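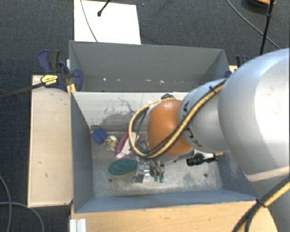

How much should you keep aside for the things around a robot arm? I would say a quarter of the price of the arm, and more if it is your first one.

I learned this while planning the budget for our small workshop at Peletmont. My first spreadsheet had two lines, arm and gripper, and I was quite proud of it. Then Wanda Marchetti, who signs our purchases, asked me where the cables were. I had no line for cables. I had no line for bins either, or for clamps, or for a spare set of fingertips.

The supplier, Solatton, quoted us $125 for a pair of fingertips, and delivery in March. I ordered 2 pairs. Fingertips wear out, and waiting for the post with an idle arm is the most expensive kind of waiting I know.

For bins and clamps I went to the ordinary hardware store and spent $150. The catalogue for "automation accessories" offered similar things at a much nicer colour and a much worse price. For picking up small objects – sponges, blocks, whatever is in the drawer – a plain grey bin is good enough for us.

My other mistake was to forget labour. Filippos needed 20 hours to mount and adjust everything, and those hours have to come from some budget, even when the person is already on salary. Now they have their own line.

Next I must decide about the service contract. Keisha is in favour of it and I am still doubtful, so we have asked Parkia for a second quote.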